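The Whiteboard Page

Small whiteboards are cheap, easy to store and good for notes that only need to last a day. I have kept one going for most of a year, and this page collects a few things I have learned about writing on it and getting the writing off again. The text on it is mostly half sentences and phone messages, so please don't expect much from the reading matter.

Red is the color I would warn people about. It leaves a pink haze behind long after black and blue have come off, and the longer it sits the worse it gets. A dry wipe moves most of the ink. The haze takes a damp cloth, and sometimes a second go.

Parviz Bagheri wrote in to say he cuts his own erasers out of felt and throws them away when they fill up. I have tried it since — they pick up ink well, but they need to be folded over or they slide around under your fingers. Ewan Forsyth uses an old sock. Both are cheaper than the block erasers at Tsoukalas, which come in a box of 11.

Boards and markers

The pictures can be used for noncommercial pages with a link back.
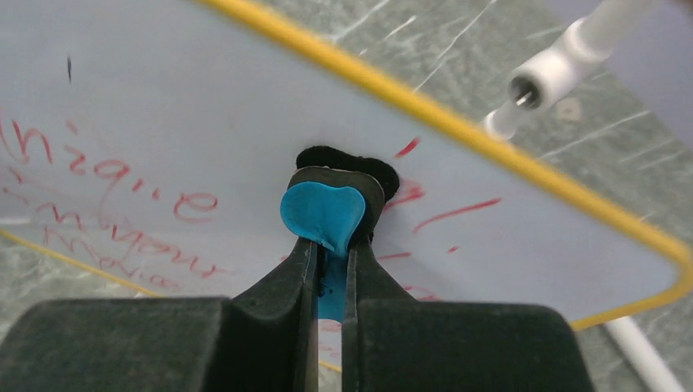

Red writing on the left, with stray strokes and smudges toward the middle. The frame is mustard yellow with rounded corners.
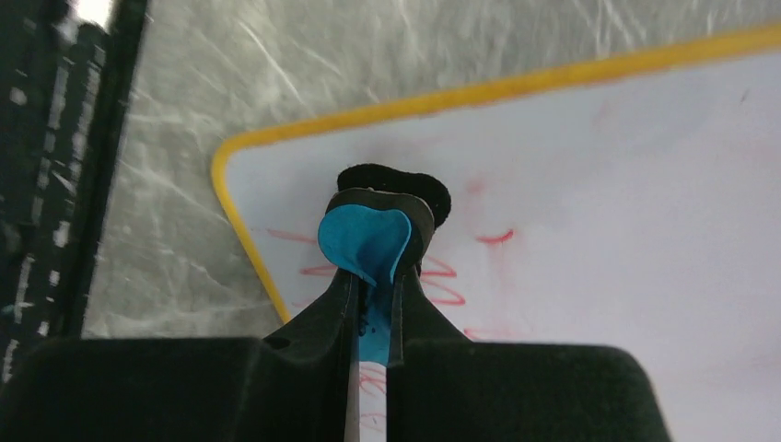 Pink residue on the white surface, and more red scribble. The bright blue piece has a black, felt-like one behind it.

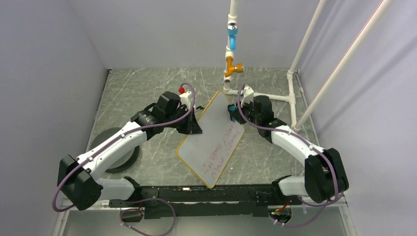 Several slanted lines in red, with the board lying at an angle on the gray marble-patterned tabletop.

Coming next

In January I plan to add a set on chalkboards, including the big one from the old school hall in Asalville. Hooman Daneshvar has offered scans of his — roughly 100 of them — and I will put up the best ones first. If you have pictures of your own, send them at full size and tell me what name to put under them.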